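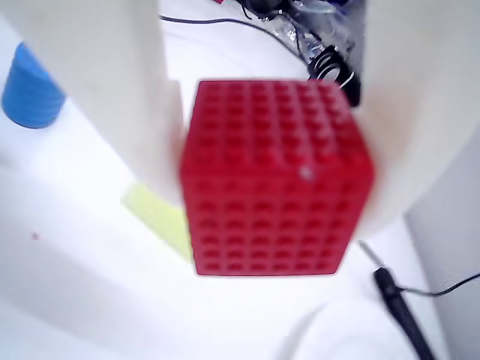 A red cube between the two fingers of a white gripper. Photo: Westerberg

FENBY, 27 May 2019 – Can a machine tidy up after us yet? Westerberg has spent the spring finding out, and the first results of its Small Chores trial are far better than we dared hope!

Since March, our workshop in Fenby has set robot arms to the little jobs that fill a day at home or behind a shop counter: picking things up, putting them in a dish, clearing a surface. Of 1,855 attempts so far, 561 went through without a person stepping in. That leaves plenty to do, but when we started, a run of 6 in a row had the whole room cheering.

Hard, square things are going well. Socks, carrier bags and anything that sags are still beyond us, and speed is a sore point (a child would be done and off to play).
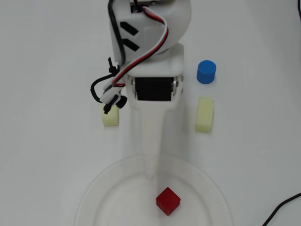

Bemau, which is lending its shop for the next stage, would like the shelves faced up before opening and doesn't mind if the machine takes all night over it, so long as the jars stay whole.

The next stage adds 70 everyday items chosen with our partner Wevico, from teaspoons to tins. Results will be posted on the Westerberg website as they come in, failures included.

Press contact: Westerberg press desk, Fenby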